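How to write a short film review people will finish

I've been reviewing festival films on my blog for a while now, and my first one ran to 2,634 words. My sister quit at the car chase! So I do it differently these days.

Watch the film once without a notebook. I know, I know – but you'll remember what stuck, and that's your review. Then set a timer for 36 minutes and write the whole thing in one go.

Start with your verdict. When I covered Serra, a slow drama set in a greenhouse, my opening line said it was lovely and 23 minutes too long. Keep the plot to three sentences and stop before the halfway point of the story. After that, pick one performance and one scene and stay with them (the ferry scene, in my case). Skip the list of every actor in the credits.

Leave it overnight if you can. I post on Friday, so I cut on Friday morning, usually some 60 words, mostly "very" and "somewhat." 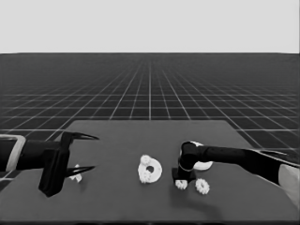
Fulvio Sanna wrote in to say he does the plot part last, and it always comes out shorter that way. I tried it on Zirkness – one and a half sentences, and I didn't miss the rest.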